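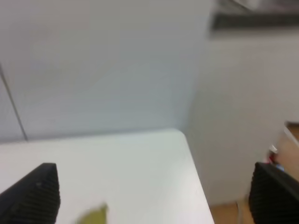
How many demonstrations does it take to teach an arm one simple pick?

For a single object on a plain table, start with 30 good ones and see how the policy does before you record more. Jobs with several object types usually need a few hundred.

Kondura Wrist Kit
Demonstration recording for parallel grippers

The Kondura kit records what a gripper does while a person guides it through a task. Each recording holds the wrist camera video, finger opening, arm pose and an operator note, all on one clock. The files go straight into training without a separate alignment step.

The wrist view keeps both fingertips in the picture at the bottom corners. We set the camera this way on purpose. The policy learns from the gap between the ribbed fingers and whatever lies in it, and the room behind matters much less. Small objects close to the lens will be soft. If your parts are small, order the close-focus lens with the kit, as it can't be swapped in the field.

What comes in the box
Wrist camera with fixed bracket
Two ribbed finger pads, black
Finger position sensor and lead
Recorder unit with 400 GB drive
Foot switch for start, stop and discard
USB cable and power supply

Specifications
Camera rate: 30 frames per second
Weight on the wrist, bracket included: 38 g
Part number: 952
Recorder power: 12 V DC
Export: video files with a matching table of positions, one folder per episode

Fitting
The bracket bolts to the Worneck two-finger gripper with the screws supplied. For Jurić arms you need the adapter plate, sold separately. Route the camera lead along the outside of the last joint and leave enough slack for a full turn. Run the finger calibration once after fitting and again any time the pads are changed.

Recording
Press the foot switch to begin, do the task, press again to stop. Hold the switch down for two seconds to throw the episode away. Discard anything where you bumped the arm or lost your place. Keep the misses if you went back and recovered - those episodes are useful, and the note field has a tag for them.

Move the object between episodes. Change its angle too. Operators tend to put it back on the same spot, and the trained policy then reaches for that spot whether the object is there or not. Start with the gripper open and clear of the table, from a slightly different height each time.

Even lighting and a plain table make a good first setup. Add clutter and other surfaces once the basic pick works.

Software
Clostasis, our review program, is included with every kit. It plays back episodes next to the finger position graph, trims dead time at either end and marks episodes with missing data. It runs on Windows and Linux. Training is done in your own tools.

Ordering
Kits ship within two weeks. Orders placed in December went out with the earlier bracket, which fits the same grippers but not the adapter plate. If you have one and need the plate, write to Rosemarie Brinkmann in customer support and include your order number.

Page updated January 16, 2018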